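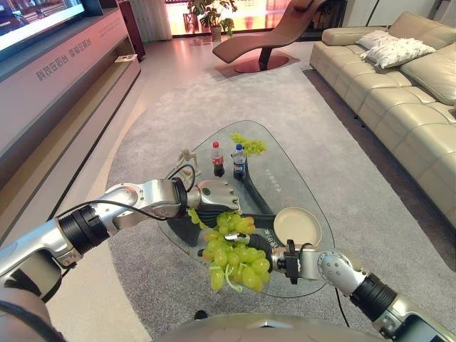
Pour cette troisième séance du module « Recevoir simplement », nous quittons la cuisine et nous passons au salon, et je vous avoue que c'est la partie du cours que je prépare avec le plus de plaisir. Nous avons beaucoup parlé en janvier de la table de repas, de ses nappes, de ses couverts, de ses distances à respecter, et l'on oublie trop souvent que bien des invités ne s'assoiront jamais à cette table-là. Ils viendront pour une heure, ils resteront sur le canapé, et tout se jouera sur la table basse. Prenez un plateau de verre transparent, de forme triangulaire aux angles arrondis, avec la moquette grise qui se devine au travers : une grappe de raisin vert pâle tenue au-dessus du bord suffit déjà à lui donner de la fraîcheur, alors que les deux bouteilles de soda, avec leur bouchon rouge et leur bouchon bleu, attirent l'œil bien plus fort que tout le reste.

1. Le verre, un support exigeant

Le verre a de grandes qualités. Il allège une petite pièce, il laisse passer la lumière et il s'accorde avec à peu près tous les sols. En revanche il montre tout : les traces de doigts, les auréoles, les miettes, et même ce qui se trouve dessous. Avant de poser quoi que ce soit, passez un chiffon doux légèrement humide, puis un chiffon sec, en terminant par les bords. Regardez ensuite le plateau depuis le canapé, assis, à la hauteur de vos invités – c'est de là qu'ils le verront, et les reflets n'y sont pas du tout les mêmes que debout.

Un plateau triangulaire demande un peu de réflexion. On n'y trouve pas de « bout de table » évident, et les pointes se perdent vite si on y pose des objets trop larges. Je vous conseille de garder les pointes pour les petites choses et de laisser le centre à l'assiette.

2. Les boissons

Les grandes bouteilles ont leur place au fond, du côté où personne ne tend le bras. Si vous préférez verser les sodas en carafe, faites-le au dernier moment, sinon le gaz s'en va et vos invités boiront du sirop tiède. Pour les verres, comptez-en un peu plus que de convives, car il y a toujours quelqu'un qui égare le sien. Nous utiliserons en atelier la série Nelach, assez basse, qui se renverse difficilement.

3. Le raisin et les autres fruits

Le raisin est le fruit de table basse par excellence, puisqu'il se mange sans couteau. Rincez-le à l'eau froide, séchez-le bien, et coupez la grappe aux ciseaux en petits bouquets de 100 grammes. Pour une corbeille de trois personnes, 300 grammes conviennent très bien. Prévoyez une coupelle pour les pépins et les rafles, que l'on oublie presque toujours.

Si vous travaillez avec des fruits factices, pour une vitrine ou pour un exercice de composition comme les nôtres, choisissez-les un peu translucides et gardez-les à l'écart des vrais. Dépoussiérez-les au pinceau.

4. L'objet décoratif

Un seul objet vertical, placé vers l'arrière, donne de la hauteur sans gêner la conversation. Un petit mannequin d'artiste en bois clair fait cela très joliment, et l'on peut changer sa pose d'une visite à l'autre ! Un brin de feuillage, même artificiel, peut l'accompagner, à condition de rester modeste.

Travail à rendre

Composez une table basse chez vous, pour un goûter pouvant réunir jusqu'à 12 personnes, et dessinez-en le plan vu de dessus. Indiquez la place des boissons, des fruits et de l'objet décoratif, puis ajoutez quelques lignes sur ce que vous avez déplacé en cours de route – ce sont souvent les remarques les plus intéressantes à lire.

Le plan est à déposer dans le casier de l'atelier Ginora pour le 28 mars. Pensez à apporter vos ciseaux et deux chiffons propres à la prochaine séance.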